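Can a robotics paper help you fold towels? We read one so you don't have to

Every few months a reader sends us a study and asks whether it changes the advice on our laundry pages. The latest is a write-up from a project called Flerkeck, which collects recordings of people handling cloth with hand-held grippers and uses them to train a robot to do the same. The reader wanted to know two things. Is the robot going to be any good at towels, and is there anything in the paper a person with a laundry basket can use today?

The short answers are no time soon, and a little.

What they did

A person holds a gripper in each hand and does a simple job at a table: pick up the cloth, spread it, fold it, put it down. The black-and-white patterned blocks on the grippers let a computer work out where each one is. The Flerkeck write-up says 1000 recordings went into the towel task, with 200 more held back for testing. The trained robot was then scored on whether the towel ended up folded in half with the edges close to lined up.

"Close" is doing a lot of work there. The write-up allows a gap between edges that would have my linen closet looking like a yard sale by March.

Purple cloth, round green table, two hand-held grippers:

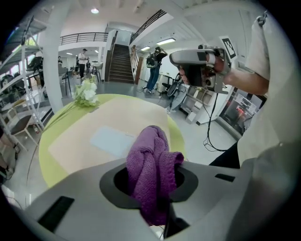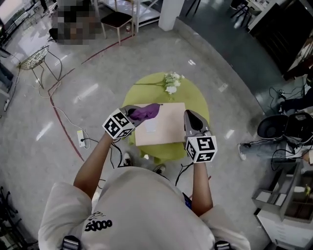 The cloth bunched up at one gripper, with the pale sheet and the white flowers on the table.

What I'd take with a grain of salt

The headline number is 361 good folds. You have to go to the back pages to learn that this pools several rounds of testing, and that tries where the robot never got hold of the towel were left out. If I left out every fitted sheet I gave up on, I'd have a perfect record too.

They used one kind of towel at one table height. A thin dish towel slides, a bath sheet hangs off the edge and drags, and a towel that has been line dried is stiff as cardboard for the first fold. The authors do say more fabrics are planned. Fine, but the title of the paper says "household cloth," and one towel is not a household.

I also looked for a comparison with a plain person folding by hand, timed. There isn't one. A second group, using a setup named Kocabaş, tried to repeat the result and reported worse scores on corners. Their test was small as well, so I wouldn't hang much on that either.

What you can use

The part of the study I did like is about how the cloth is picked up. The recordings were sorted by where the first grab landed, and the ones that started in the middle of the heap took longer to sort out. That matches what most of us know from the dryer. So:

Find an edge before you lift. Run your fingers along it until you hit a corner.

Take 2 corners on the same short side and let the rest hang. Give it one good shake. Gravity does most of the straightening for you.

Lay it down far edge first, then bring the near edge toward you. Smooth from the center out with a flat hand.

Clear the table first. Stray paper gets folded in with the towel and turns up in the bathroom a week later.

For small microfiber cloths, skip folding. Lay them flat in a stack, or drop them in a bin. They don't wrinkle enough to matter, and keep them away from fabric softener, which leaves a coating on the fibers.

About those folding gadgets

Readers ask whether the Stakness folding board or the Gitis clip set does the same job as all this science. I've tried both. The Stakness board is good for T-shirts and too narrow for a bath towel. The Gitis clips hold corners together well enough, but by the time you've put them on you could have folded the thing – twice, if it's a hand towel.

If the Flerkeck people publish results on a full mixed load, socks included, I'll read that one as well. Send fitted sheet questions to the usual address.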